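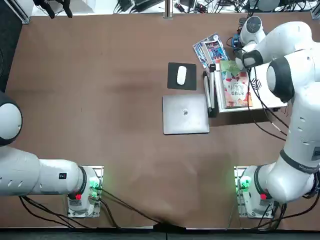
Jiang
Materials desk, Warndale Reading Room
Customer account

Subject: Top panel of laptop stand goes down slowly when an open book is on it
Product: Trurko folding laptop stand
Bought from: Covine online store
Status: Waiting for customer

Hello support team,

I am writing about the stand we use at our brown work table. We bought it for a laptop, but most days the laptop stays closed on the table and the stand holds a book, because we check printed material there before it goes back to the shelf. For the first months it was very good. Now the panel does not keep its angle. I set it, I lock the joints, I put an open book on it, and after 5 minutes the front side is lower than before. With thin magazines I don't have this problem.

What I tried already:

Locked and unlocked all joints again. No change.
Cleaned the joints with a dry cloth. No change.
Put the stand on a different part of the table, in case the top is not level there. No change.
Used a lower angle. Better, but then the reader must bend the neck too much.

I did not use oil. Your leaflet says not to, and I was also afraid for the paper.

Reply from Trurko support, Tuesday

Thank you for the clear report. Please tell us if the panel moves with a single light item on it, for example a thin booklet with a soft cover. Please also tell us if you hear a click when the legs lock.

Reply from Jiang

Yes, I hear the click on both sides, but the left one is weaker than the right one. For the light item I chose one of our pale green booklets. These are tall and have a soft, shiny cover, so they slide easily and I thought they would be a hard test. 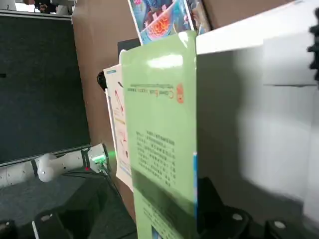
The pale green booklet, standing upright.

I did the test with the booklet alone, 2 times. The panel did not move. The booklet itself slid down a little the second time, but this I can live with. Then I put back the open white book and the panel started to go down again. So it looks like the weight is the question -- or the weight at the front side.

Reply from Trurko support

That is useful. The stand is rated for a laptop, where the weight is spread over the panel. Could you describe how the book and the booklet are normally placed when you work? 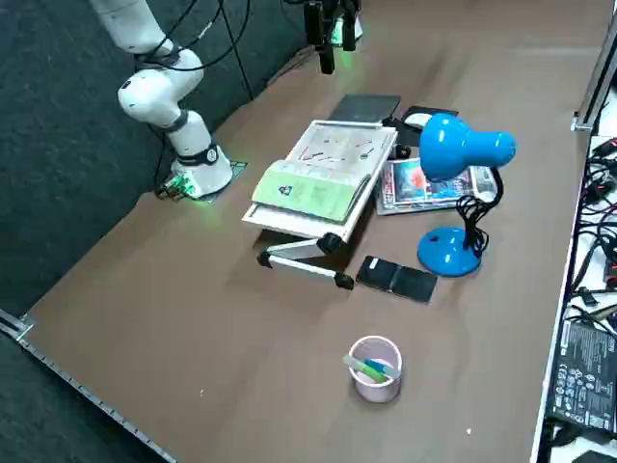 Our normal way of working is to compare a booklet with the page it belongs to, so both must be on the stand at the same time. The book lies open on the panel and the green booklet goes across the front of it, and as you see it hangs a little over the front edge of the stand. I understand now that this puts more weight forward. The DVD cases and the blue lamp stay on the table at the right, they never go on the stand.

Today I moved the book back by 2 fingers and put the booklet on the table. After 8 minutes the panel was only a little lower. It is an improvement, but the left joint still feels soft when I press it with my thumb.

Reply from Trurko support

Please tighten the small screw inside the left joint by a quarter turn, with the key from the box. If the click stays weak, we will send a new joint to your Warndale address. You don't need to return the stand to Covine.

Reply from Jiang

The key is not in the box anymore. I will ask my colleagues if they have it, and write again after the weekend -- please keep the ticket open.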